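FOR RELEASE IN JULY

Bretton Opens Two-Arm Work Cell Program to Small Repair Shops

Flillasside firm will help owners plan and budget before they buy

FLILLASSIDE – Bretton, which plans and installs automation equipment for small businesses, is taking applications for a new equipment planning program. The program is for repair and returns shops that are thinking about buying a pair of robot arms for tabletop sorting and handling but have not yet put a number in their budget.

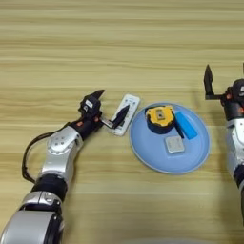
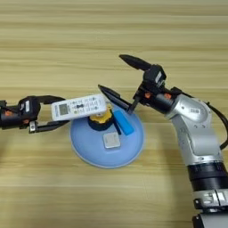
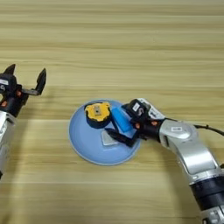

Two arms over a table with a blue plate of small items.

The program has room for 11 shops in its first round. Each shop gets a site visit, a written equipment plan and a cost sheet that covers the full first year. Bretton does not require a shop to buy equipment from it at the end.

"Most owners who call us have a price for the arms and nothing else," said Kulap Petchrat, head of planning at Bretton. "They haven't priced the table, the grippers, the spare fingers, the wiring or the days when staff are in training. Those lines go on the sheet first, and then we talk about the arms."

The cost sheet, called the Divia sheet after the Bretton office where it was drawn up, has 37 lines. It separates one-time costs from yearly costs and has a column for items the shop already owns. Owners fill in their own labor rates. Bretton fills in delivery, setup and service charges and signs off on them, and those prices are held for 13 weeks.

Shops are asked to bring a list of the items they handle most often. Size, weight and surface matter more to the plan than the value of the item. A shop that handles mostly small hard goods may need only one kind of gripper. A shop that also handles soft or very thin goods should expect to budget for a second kind, plus time to change over between them.

Vaher, a returns shop in Flillasside, went through the planning steps before the program was opened to others. Its owner, Priit Toom, said the plan changed the order in which he will spend.

"I was going to buy both arms right away and work out the bench later," Toom said. "Now the bench and the power come out of this year's money, and the arms come out of next year's. I also took out a conveyor that I had been carrying in the budget for no good reason."

Bretton recommends that shops leave floor space on at least 2 sides of the table for service access and that they name one employee to be the contact during setup. Leasing is available on the arms and grippers. Tables, wiring and training are billed separately and can't be included in a lease.

Applications can be picked up at the Bretton office in Flillasside or requested by phone. An open question session for owners will be held at the office on Wednesday at 6 p.m. Shops do not need to apply before attending. Owners who come are asked to bring a floor sketch with the location of power outlets marked.

Bretton plans and installs tabletop automation equipment for repair, returns and light assembly shops.

Press contact: Kulap Petchrat, Bretton, Flillasside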